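Home Kitchen Laundry Shed Garden Search

Weighing small amounts on a kitchen scale

4 minute read

Most recipes that go wrong in a home kitchen go wrong by a few grams of something small. Yeast, salt, baking powder, gelatine. Flour is forgiving by comparison. A digital scale will handle all of them if you treat it properly, and a cheap one does nearly as well as a dear one for ordinary baking.

Where to put it

Use a hard, flat bench or table. A tea towel under the scale stops it sliding but lets it rock, and the reading will wander. Keep it away from the range hood and the fan. Moving air pushes on the platform enough to shift the last digit, especially with a wide bowl on top.

If the numbers drift while nothing is on the platform, turn it off, wipe underneath the feet and start again. Crumbs under one foot are the usual cause. After that, check the batteries. A scale on flat batteries often keeps working for weeks and reads wrong the whole time.

Checking it

You don't need proper calibration weights. A metric cup of cold water weighs 250 g if the cup is honest, but an unopened packet is easier. Keep the same 200 g block of cooking chocolate in the pantry for a month and put it on the scale each time. The wrapper adds a little, so write the total on the wrapper the first time and look for that number afterwards. My old Valel read four grams over from the day I bought it, every time, and I used it for six years by taking four off.

Taring

Put the container on first, wait for the figure to settle, then press tare. Pressing while the number is still moving locks in the wrong zero. Tare again between ingredients if they're going in the same bowl, and add the small ones early so you can scoop out a mistake.

Some scales ignore very slow additions. If you sprinkle salt a pinch at a time the display may sit on zero and then jump. Lift the container off and set it back down to get a true figure.

Portioning for the freezer

Biscuit dough freezes best already divided. I weigh mine at 34 g a piece, which bakes to a good size for a lunch box, and bread rolls at 63 g. Roll them, chill them on a tray for 20 minutes, then bag them. The Cabello freezer bags from the supermarket are fine. Jetuno ones are thicker and can be washed and used again for the same thing.

Label the bag before you fill it. Ink won't take on cold plastic.

Cleaning

Never run a scale under the tap. Use a damp cloth, wrung out hard, and a dry one after it. Dried dough comes off with a plastic scraper once it has softened under the cloth for a minute. Don't store anything on top of it in the cupboard.

Setting out the bench

Lay everything out before you open the flour, and leave yourself a clear stretch to work on. Scale on the left and tray on the right suits me, with the gap between for shaping. Clear plastic can go straight on the platform and be tared off like any bowl. A ridged tray is good for this job too, as the raised lines help you keep your rows straight when you're setting out pieces to chill.
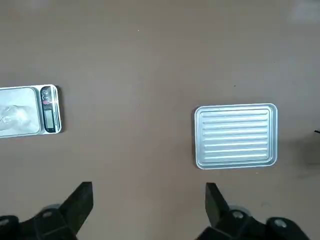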